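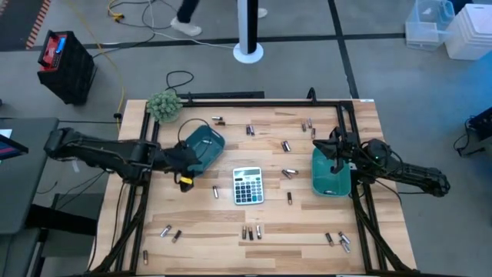
Last updated: July

Those of you who work the morning shift at Hagedorn have been walking past the sorting table for a while now, and quite a few of you have stopped to ask what it means for your own bench. It seemed only fair to give the subject a proper spot in this month's newsletter, so pour yourself something and settle in, because I have more to say than usual.

As most of you know, Hagedorn is where the small electronics come in. Calculators, remote controls, kitchen timers, the little talking toys that go off in the crate at the worst possible moment – they all arrive with batteries in them, or with batteries rolling around underneath them. Someone has to get every one of those into a tray before anything else can happen. For years that job has gone to whoever drew the short end of the rota, and I did plenty of it myself when I started. You sit, you pick, you drop, and by the time the break bell goes your thumbs feel like they belong to somebody else.

The two-armed table is meant to take over that part of the day. We named the project Trota, and please don't ask me where the name came from, as I have been given three different answers. Each arm has a gripper and works with a tray of its own, and the batteries go on the tabletop every which way, just as they would land if you tipped out a crate. That last bit was a suggestion from the benches, and a very good one. In the first weeks we had been laying them out in tidy rows, and one of the sorters pointed out (kindly, but with a certain look) that no customer has ever sent us a tidy row of anything.

Now for the part you really want to read. No one is losing a place at Hagedorn over this. The sorting team stays at 14 people, and that was agreed before the first bolt went in. What does change is how the hours are spent. If the table does what we hope, the hand-picking part of the shift will shrink, and the time will go to checking and to repair, where we are always behind. The repair shelf has been full since spring and we would love to see the back wall of it again.

There will be training, and it will be on paid time. Each session lasts 60 minutes and covers starting the table, stopping it, and clearing it when something ends up where it shouldn't. You don't need any background with computers. The people who have taken to it fastest so far are the ones who have done the most hand sorting, which makes good sense when you think about it – they can tell at a glance when a battery is lying badly and is going to be a nuisance. Sign-up sheets are by the coat hooks at Hagedorn, and there is a second sheet over at Skokitz for anyone who would like to come across and have a go.

I should be straight with you about the speed, too. An experienced sorter is still a good deal quicker than the table, and I don't expect that to change this year. We keep a running tally of batteries handled by the arms, and as I write it stands at 2996, so somebody is going to get to ring the bell for number 3000 very soon! It is a modest number for a place our size. But those were batteries that none of us had to pick up, and a few of the sorters with sore wrists have told me they are glad of every one.

A few of you have raised worries, and I would like to hear more of them. One was about noise, one was about whether the breaks would be timed to suit the machine (they will not, the breaks stay where they are), and several were about who gets blamed when a damaged battery slips through. That one is a fair question and we are still working out the answer with the safety people. Until it is settled, every tray from the table gets a second look by hand before it moves on.

If the trial goes well, Sanico will look at a second table for Skokitz, where the crates are bigger and the floor is tighter. We have put aside 50 hours of bench time for people from both sites to try things out and tell us what is wrong with them. Please use those hours, and write your grumbles on the clipboard next to the kettle. I read it every afternoon with my coffee.

You are receiving this newsletter because you signed up for staff and friends updates from Sanico. You can change your preferences or unsubscribe at any time.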